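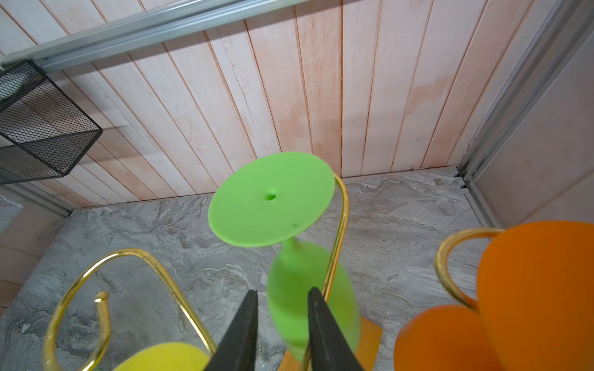

Green wine glass upside down at the gold rack, an orange cup to the right.

06/09/2024

Glass rack day. The plastic set has been living in a box since the move, and the rack with it. I wanted both off the shelf in the hall before the new boxes arrive, so I gave the afternoon to it.

The rack is gold wire on a tan wooden base, the Gotulell one. The rods are curved, and each glass goes on with the foot up and the bowl down. The foot is wider than I remembered. I measured a spare clearance of 16 mm between one foot and the next rod, enough for plastic. I would not try it with real glass.

The green glass went first. Lime green is not a color I would buy again, but the stem is short and the thing is light, so the rack does not lean. There is a small round hole in the center of the foot. Left it alone.

Cups are a separate problem. The yellow one and the orange ones have no stem, so the rods are no use to them unless the handle fits over. Checked the Bakke catalog: the add-on hooks are 81 mm long, too long for the spacing I have. The Drostusano ones are shorter but only sold in packs of 26. I do not need 26 hooks. Will look again in October when the new list is out.

Wall: the planks have streaks and what look like water stains, worse toward the right. Wiped them once with a damp cloth, no change. The aluminum rail is sound. The black mesh basket under its left end hangs tilted – one fixing needs a longer screw, 30 mm should do it. Have some in the Gramevero tin.

Marble-pattern floor swept before and after. Gray hides dust well, so I go by feel.

Still to do: screw, felt pads for the rack base, find the lid of the box.

Last updated: 06:40 PM
Print | E-mail
Share (2) | Comments (0)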